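4.2 Peace appeals and what they are said to do

Religious leaders appeal for an end to war so often that the appeal has become a form of its own, with an opening grief, a middle plea and a closing prayer. Much of the writing on these texts assumes that they work on somebody. We are less sure. The Rivitz collection, from which our material is drawn, holds over 1000 printed appeals, and for only a small share of them is there any trace of a reader, let alone a reader with an army.

The two texts discussed most often are the Lellness letter of 1687 and the Hetia address of 1699. The first was read aloud in parish churches during a siege; the second was sent to both courts while their envoys were already talking. Later church histories credit each with bringing about a truce. In the case of Lellness, the siege was lifted after the letter was read, and that order of events carries the whole argument. The besieging force was short of grain and had begun to pull back its guns. We do not see what is left for the letter to explain.

Our own searches were run on word counts and on the dates of copying, using the scanned texts. 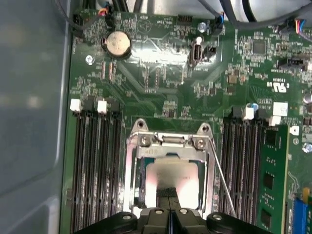 Figure 3. Main board inside the metal chassis, with the coin-cell battery in its holder.

Châu objects that we set the bar too high: "An appeal can fail to stop a war and still change what people in the pews think a war is for." We accept the point as a possibility. The trouble is that the pews left few records, and those quoted in support are mostly sermons, written by the same clergy who issued the appeals. A preacher reporting that his hearers wept is a witness with an interest.

The Hetia address looks stronger at first. It names prisoners, asks for their exchange, and an exchange did take place. Yet the terms match a draft that the envoys had passed between them before the address was written. Whoever composed it may well have seen that draft. If so, the address followed the bargaining and lent it a blessing, a modest role that the later histories do not mention.

Word counts do show one steady pattern. Appeals that name a place and a group of victims were copied more often than those that speak of peace in general. Copying is evidence of interest among copyists. It tells us little about soldiers.
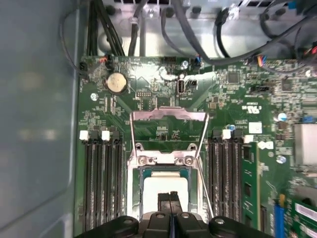

4.3 Limits of the printed record

Printed appeals survive better than spoken ones, and those tied to a later truce survive best of all. Any count based on them will flatter the genre. We have not found a way to correct for this, and the corrections proposed so far depend on guesses about how many texts were lost.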